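The parking at Tonach is on the hill side, so if you come by car, follow the orange signs and ignore your phone, which will send you to the loading dock. I learned this at ten past nine in August heat with a lukewarm coffee in my lap. Anyway! I made it to the open day at Omham, the wooden toy and learning materials workshop, and I'm so glad I did.

I've been buying their blocks for my classroom for years (yes, out of my own pocket, don't start) and had always pictured a couple of people with sandpaper in a shed. It's a lot bigger than that. Zulmira Morais took our group around, and she told us the spring run alone came to 1,709 boxed sets, every one of them checked by hand before the lid went on.

We started in the cutting room, which smells wonderful, all sawdust and warm pitch. They cut long square sticks first and then chop those into cubes, and the offcuts go in a bin by the door where visitors can help themselves. I filled a tote bag. Then the tumbling drums, which are LOUD, so bring something for your kids' ears. A batch spends 90 minutes in there to get the corners soft, and then it's on to paint.

The paint room was my favorite. We had to stay behind the glass, but you could see the racks of wet blocks going around, and Zulmira passed a color card down the line. They had a long argument a while back over the yellow, apparently. The old one looked greenish under school lights, and teachers wrote in to complain. The new one leans toward orange and I like it much better, it sits nicely next to the red instead of fighting with it.

Lunch was a cheese roll from the Sartori cart and a lemonade, and I ate it on the steps with Rania Ait Brahim, who I hadn't seen since we shared a hallway at our old school. She'd already bought two sets. I held out until the afternoon.

After lunch we got to the part I really came for, the room where they try out colors and sizes on a plain white table. Red, green and that new yellow-orange, and against all that white they just pop. I took one picture before our group moved along.

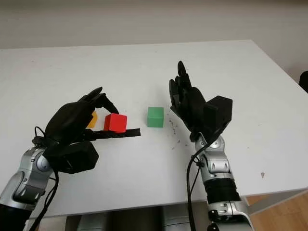 Ilham Filali wondered whether the green would still stand out on a classroom rug, her own rug being mostly leaves and frogs, and said she'd switched to a white tray for sorting games and wouldn't go back. I'm stealing the tray idea. My kids lose everything on the carpet.

The shop is at the end, naturally. Seconds are in the baskets under the window and they're a bargain, mostly a drip in the paint or a corner that came out a bit flat. I got 6 bags and a set of the big cubes for the reading corner. Card only, and the line was slow, so go before three if you can.

Bathrooms are across the yard, past the lumber racks. There's a shady bench back there too.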